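Stustham Language School teaches English and Spanish to adults in Nirnby. We opened with one classroom above a bakery on Lozano Street and moved to our present building three years later, when the stairs had become a problem for too many of our students. We now have three classrooms on the ground floor, a small library and a kitchen that everyone uses.

The school was started by Dewanti Nasution and Jairo Ccori, who had been teaching evening classes at the same college and were both tired of groups that were too large to speak in. Their first course ran for a single term. Most of the students asked for another one, and the school grew from there.

## What we teach

English is taught at five levels, from complete beginner to advanced. Spanish is taught at three. We also run a conversation hour in both languages, which is open to anyone who has finished the first level, whether they studied with us or somewhere else.

Our classes are kept small. When a group is full we start a waiting list and, if enough people join it, we open a second group at a different time. We don't squeeze extra chairs in.

Lessons follow a course book for grammar and reading, and the rest is talk. Teachers choose a subject for each fortnight and build the vocabulary around it: renting a flat, seeing a doctor, going for an interview, cooking, cleaning, complaining politely about a bill. Students often tell us which subjects they need next, and the list changes every year. Parents' evening was added that way, and so was car insurance. 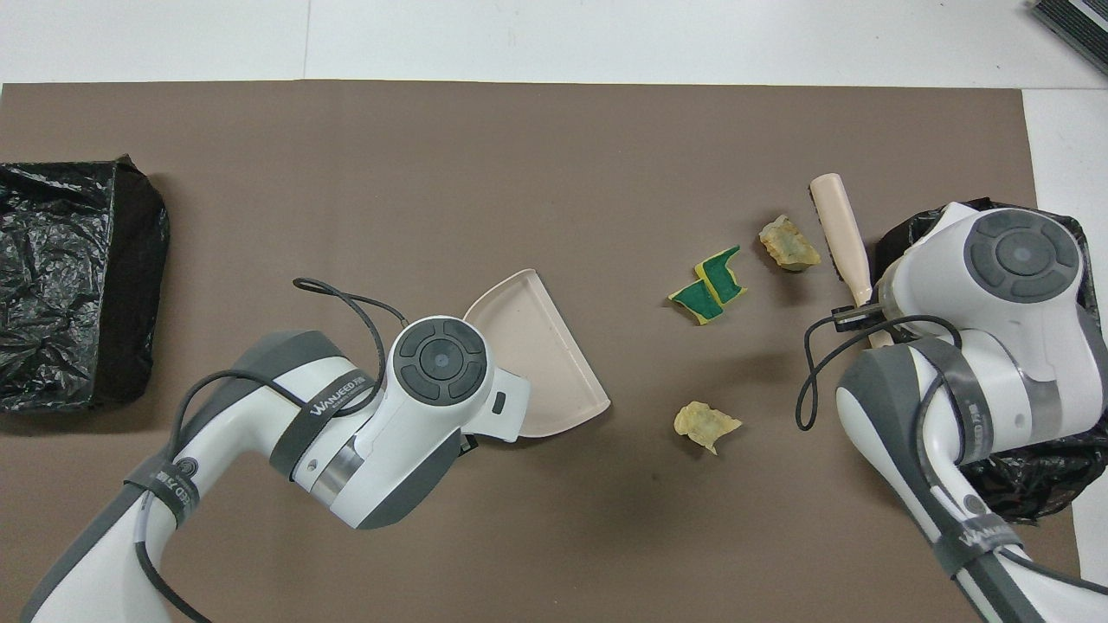 *Housework and tidying up*

Written work is set each week and returned with corrections at the next lesson. It is usually half a page. We ask students to do it by hand at the lower levels and leave it up to them after that.

## The people here

**Dewanti Nasution** is head of English. She teaches Levels 1 and 4 and does nearly all of the placement interviews, so she is probably the first person you will meet. She grew up speaking Indonesian and learned English as an adult, on an evening course much like ours.

**Jairo Ccori** is head of Spanish and looks after the timetable. He also wrote the workbook used in our beginners' Spanish class, now in its second edition.

**Jhosep Sánchez** teaches Spanish at all three levels and leads the Spanish conversation hour. Before joining us he taught in secondary schools.

**Octavio Inga** teaches English Levels 2 and 3. He runs the pronunciation workshops in the autumn and spring terms — these are short, free to current students, and fill up quickly.

**Jhonatan Correa** is in the office. He deals with enrolment, fees, letters for employers and lost property, and he can answer most questions over the phone in either language.

## Terms and times

We run three terms a year. The spring term ends in March, the summer term in July and the autumn term in December. Morning classes begin at 9.30 am and evening classes at 6.30 pm. Each lesson lasts 2 hours, with a short break in the middle.

The building opens half an hour before the first lesson. You are welcome to sit in the library before or after class, and the tea and coffee in the kitchen are free. Please wash your own cup.

We close for public holidays and for the whole of August. The office answers emails during the closure, though more slowly than usual.

## The library

Our library holds 700 books, nearly all of them given by students and neighbours. There are graded readers for each level, dictionaries, a shelf of cookery books in Spanish and a good number of crime novels in both languages. You can borrow 3 at a time and keep them for a month. The borrowing book is on the desk by the door; write your name, the title and the date, and cross the line out when you bring the book back.

We are always glad of more children's books. Several of our students read with their sons and daughters at home, and picture books in plain English are the ones that go out most.
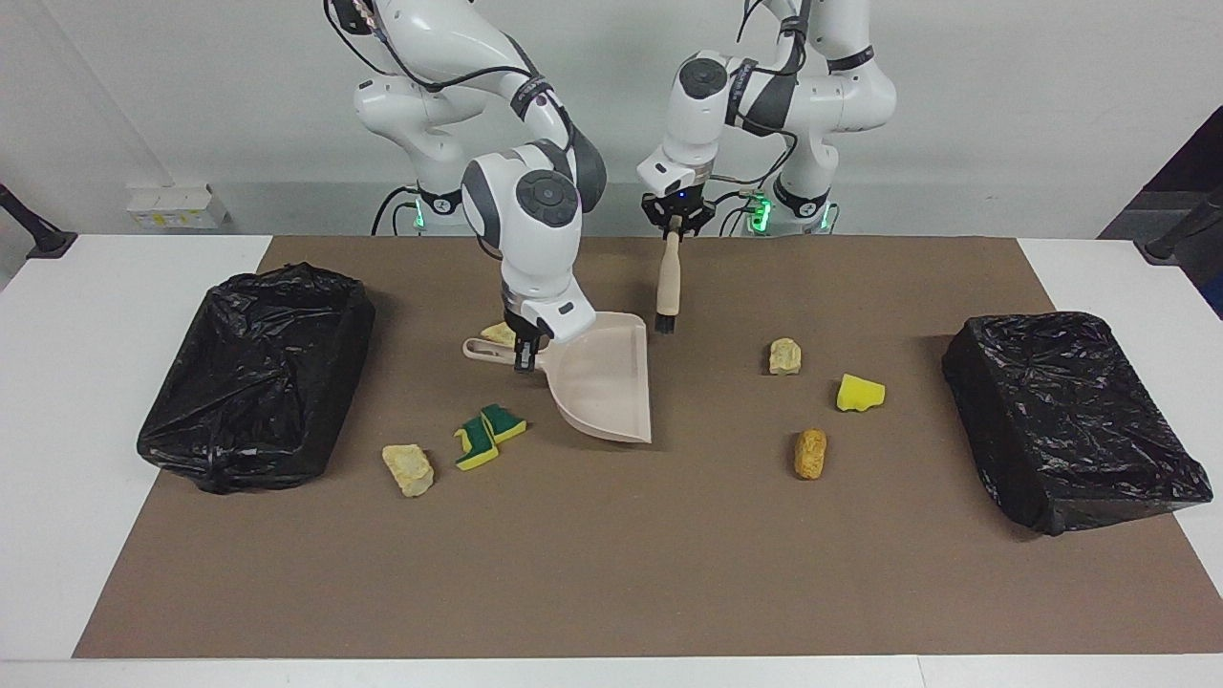
**Can I join a class after the term has started?**

Late starters are accepted up to the end of the third week, as long as the group has a place free. You will pay only for the lessons that are left, and your teacher will give you the pages you have missed.

## Placement and fees

Everyone new to the school has a short interview before joining, including people who are sure of their level. It takes 19 minutes on our printed schedule and often runs over. There is a page of reading, a few questions to answer in writing and then a chat. Nothing is marked out of ten. At the end we suggest a level, and you may move up or down in the first two weeks if it doesn't suit you.

Fees are paid by the term or in monthly parts at no extra cost. There is a lower rate for people who are out of work and for students over 65. Course books are sold at the price we pay for them, and the office keeps a box of second-hand copies, some of them with the exercises already filled in — check before you buy.

## Working with employers

We teach a small number of groups at their place of work. Our longest arrangement is with Brernora, a laundry and linen hire firm on the edge of town, where Octavio teaches a mixed-level group before the afternoon shift. If you would like something similar for your staff, speak to Jhonatan and he will arrange a visit. We need a quiet room with a door that closes, a table and a board or a blank wall.

## Finding us

The school is on the corner opposite Nirnby post office, with the entrance on the side street. There is no step at the door. Bicycles can be left in the yard behind the building, and the nearest bus stop is outside the post office.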